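Travedside Pledge Records

Tables behind the Travedside winter appeal for emergency housing grants, exported from the pledge ledger and cleaned for reuse by other small charities. Maintained by Olga Orellana. Export scripts by Woo-jin Shim.

Contents

pledges.csv — one row per pledge
receipts.csv — one row per payment received
grants.csv — one row per grant paid out
codes.txt — lookup values for the coded columns
checks/ — the scripts that are run before each release

What a row means

A pledge is a stated promise of an amount, made on paper, by phone or through the online form. A receipt is money that reached the appeal account. The two are linked by pledge_id, but the link is not one to one. A single pledge may be paid in up to 12 installments, and a receipt may arrive with no pledge behind it. Those receipts carry the value NONE in pledge_id and must be kept in any total of money raised.

Do not add pledges.csv and receipts.csv together. The same money would be counted twice.

Columns in pledges.csv

pledge_id: text, unique
month: month in which the pledge was made, by name
amount: whole dollars
channel: P (paper), T (telephone), W (web form)
match: Y if the donor's employer agreed to match the gift
status: open, part, paid or lapsed

A pledge is set to lapsed when 31 days have gone by after the last installment fell due and nothing has come in. If a payment turns up later, the status goes back to part or paid at the next export. Earlier exports are not corrected.

Columns in receipts.csv

receipt_id: text, unique
pledge_id: text, or NONE
month: month the payment cleared
amount: dollars and cents, before card fees
fee: dollars and cents, zero for cash and checks

Net income is amount minus fee. Matched money from employers is entered as its own receipt and shares the pledge_id of the gift it matches.

Columns in grants.csv

grant_id: text, unique
month: month of payment
purpose: one of nine codes, listed in codes.txt
amount: whole dollars
partner: the group that passed the grant on, Drurkard or Koo

Purpose code 4 covers bedding and clothing. Code 7 covers deposits and first rent. Before the August export these two were stored under a single code, and older rows have been split by hand from the grant letters. Where a letter did not give enough detail the row was left as code 4.

Privacy

Names, addresses and phone numbers are removed at export. Amounts above the largest web form option are kept as they are, because they are needed for the totals — anyone publishing row-level tables should group them first. Purpose codes with fewer than 13 grants in a month should also be merged before publication.
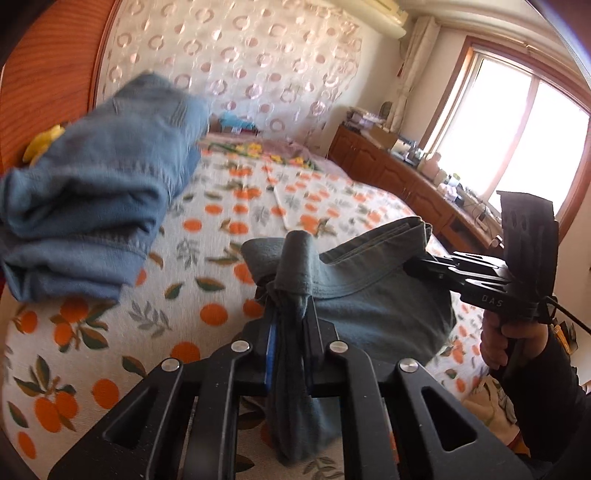

Woo-jin Shim: The lapsed status still trips people up. Two groups that reused the tables read it as "refused," and their return rates came out too low. If you need a refusal rate, filter on status and then check receipts.csv for the same pledge_id in later months.

The wording in codes.txt has been changed to "overdue, no recent payment." The stored value is the same, so existing scripts will run without edits.

Known problems

Paper pledges from the first month were typed in as a batch and all carry the batch month.
Cash collected at events appears as one receipt per event.
Refunds are stored as negative receipts and keep the original pledge_id.
The match column is blank, meaning unknown, in rows that came over from the old Gridia spreadsheet.

Running the checks

Run checks/totals first. It compares receipts.csv with the monthly bank totals and stops at the first month that does not agree. Then run checks/links, which lists any pledge_id found in receipts.csv but missing from pledges.csv. An empty list is a pass.

Reuse

Free to copy and adapt with credit to the Travedside appeal. Send corrections to Olga Orellana with the file name and the row's ID.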